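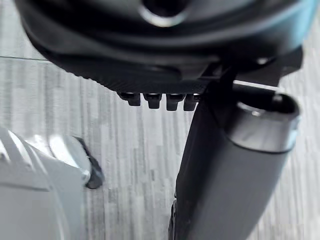
Foto: Washington Brito / Uvutico

Boletim > Espaços > Oficina

Tempo de leitura: 1 min

Arrumação da oficina termina em setembro

A oficina partilhada da Uvutico está a ser reorganizada e deverá ficar pronta até ao fim de setembro. As ferramentas manuais passam para as prateleiras junto à porta. Os cabos, as extensões e os carregadores ficam em caixas etiquetadas, separados por comprimento.

O inventário feito por Hạnh Đinh registou 279 peças, das quais 57 não tinham etiqueta. Estas estão guardadas numa caixa à parte – quem reconhecer alguma coisa sua pode levantá-la até às 18h00, todos os dias em que a oficina esteja aberta. O que sobrar entra no material comum.

Os parafusos e as anilhas foram separados por medida. A lista antiga, de 2020, deixa de valer e a nova será afixada ao lado do quadro elétrico.

Pede-se que as bancadas fiquem limpas no fim de cada utilização e que o aspirador volte ao armário com o depósito vazio. As chaves do armário pedem-se a I-seul Han – até agora estavam na receção.

Dúvidas sobre o inventário: extensão 2819.

Este site utiliza cookies para melhorar a sua experiência. Aceitar | Gerir preferências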